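Reading time: 2 min
14 replies | 2 shares

Is a bedroom door undercut enough for ventilation?

mossback
Fitter from Sesta wants to trim 10 mm off every internal door so the new extractor "can breathe". He's charging 125 for it. I've lived with stuffy bedrooms for years and I don't see how a slot under a door cures that. Has anyone measured before and after? 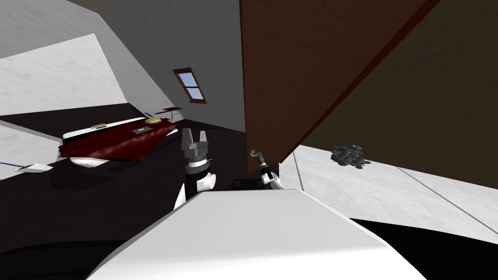
I've got a cheap CO2 meter by the bed. It read 990 when I got up at seven, door shut, window shut. Everyone quotes a different figure for what's bad.

tarn_end
990 is fine. Mine went well past that in July and I slept like a log. Keep your money.

Sharon Makokha
I'd disagree with tarn_end. A continuous extractor has to pull its air from somewhere, and with carpet brushing the door it gets next to none from the bedroom. Measure the gap from the finished floor, not the boards. Mine were hard on the pile.

mossback
And did the meter change, or did it just feel fresher?

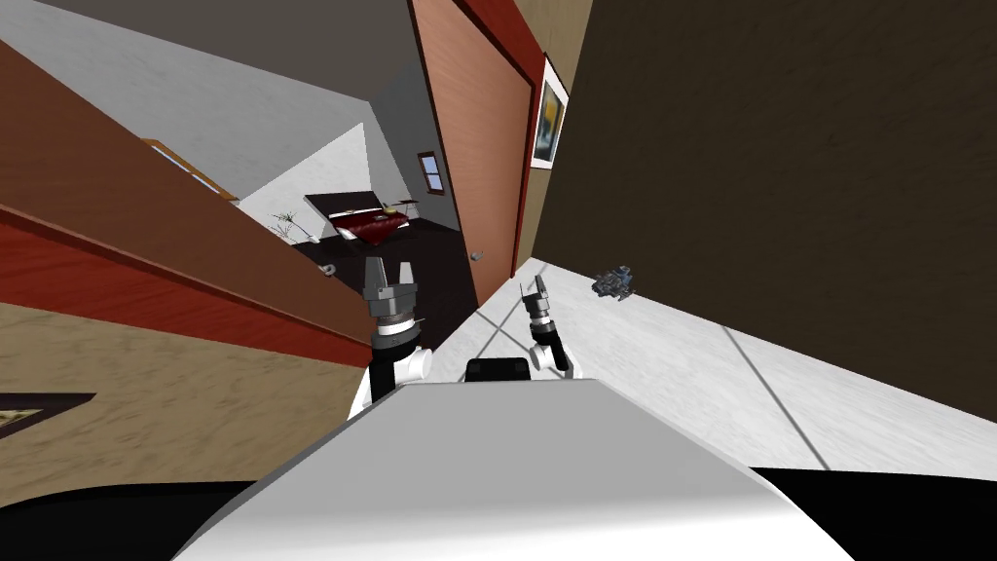 Re: Undercut or grille?

quillon
Neither, in my view. We had the Vevau grilles put in and now hear every word from the landing. I was promised they were "acoustic". A brochure will say anything.

Sharon Makokha
Meter dropped by 80, same window, same people asleep. Not huge, I grant you.

tarn_end
One night? That's weather. 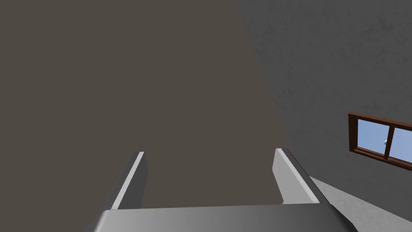

I'd want a fortnight each way, with the trickle vents left alone, before I let anyone near a door with a saw. You can't put the wood back.

mossback
Going to prop it open a finger's width for a week and log it. Sesta can wait.

Comments (2)

heddle: Check it isn't a fire door first.

plumbline9: 125 for an afternoon with a plane. Wrong trade, me.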